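Trorkammont Community Help > Workshop and Home > Surfaces and Finishes

White tabletop shows every speck. Clean it, cover it or repaint it?

Posted by benchleg22 on 5 Aug 2024
Viewed 1,085 times

I have a work table with a flat white top, painted, and I can't keep it looking clean. I use it for small assembly jobs and some gluing. The top was done in May with a satin enamel from Derano over their primer. It went on well and dried hard.

The trouble is that tiny dark marks keep showing up on it. Some wipe off with a damp cloth. Others stay, and I can't tell whether they are dirt stuck in the paint or small chips going down to whatever is underneath. I tried dish soap first, then rubbing alcohol on a rag. The alcohol took off a few of them but left one patch duller than the rest.

I don't want to repaint the whole thing if I can avoid it. The table is boxed in on the back and both sides, so getting it out means taking the panels off. Is there a way to clean this kind of surface without wearing it down? Or should I just put something over it?

2 answers

mervyn_inskip
Mervyn Inskip, member, Droneck

Stop using the alcohol. On an enamel that has only had a few months it will soften the surface, and the dull patch is where that started. You can't polish satin back to match either, it goes shiny and then you have a different patch.

To sort the marks, run a fingernail over each one with the light coming in low from the side. If it catches on an edge going down, it's a chip. If there's a bump, it's something stuck on top. If you feel nothing at all, it's either a stain or a bit of grit that got into the paint while it was wet.

What I would do, in this order:

1. Vacuum the top with a soft brush. Metal dust and grit get dragged around by a cloth and make new scratches.

2. Wash with warm water and a small squirt of dish soap. Use a microfiber cloth, wrung out well. Go over it again with plain water and dry it.

3. For bumps, lay a wet cloth on the spot for ten minutes, then push at it with the edge of an old plastic card. Don't use a razor blade.

4. For stains, try a white pencil eraser. It works on more than you would expect — graphite, rubber scuffs, some marker.

5. Check the whole top again from the near edge before you touch any paint. Mine is white too, closed in the same way with gray panels, and once it's clear all I have left is a dark speck or two and some faint marks. I can live with that.

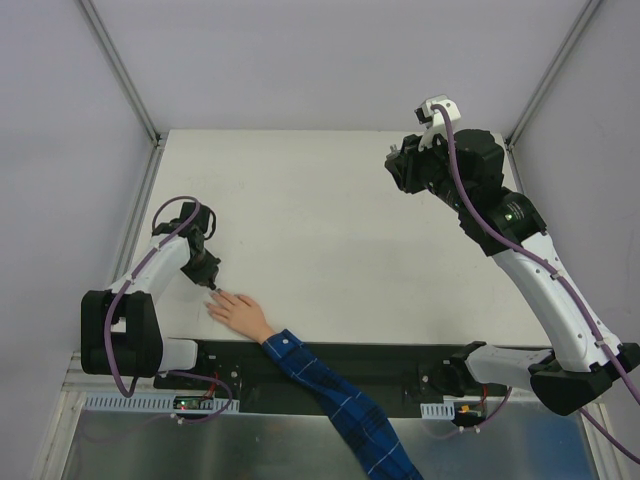 6. Touch up only the true chips. Stir the leftover enamel, pick some up on a toothpick and fill the chip in 2 thin dabs, a day apart. A brush leaves a ring on satin.

Grit in the paint I would leave alone. You would have to sand it out, and then you're back to repainting.

One more thing, check where the top meets the back wall. Dust collects along that joint and gets pulled forward every time you wipe. I wipe from the back toward me and finish at the near edge.

dunmore_dan

Just cover it. I got a roll of clear vinyl from the fabric counter, cut it to size with a utility knife and taped it at the back. When it gets bad I throw it out and cut another. It does slide a little if you lean on it, and glue sticks to it sometimes. Took me 22 minutes including finding the knife.

Comments

benchleg22: Thanks both. Did the fingernail test. Most of them are bumps, probably glue, and the wet cloth got nearly all of them off. Two are chips near the front. I still have half a can of the enamel, so I'll try the toothpick.

mervyn_inskip: Good. Check the can for skin on top before you stir — lift it out whole if you can, and strain the rest through an old stocking.

benchleg22: There was a skin. Got it out in one piece.

ruthie_k: Does the eraser thing work on laminate too? I have coffee rings.

mervyn_inskip: Not for coffee. Baking soda and water, left on for a while, then wiped off gently. Try a corner first.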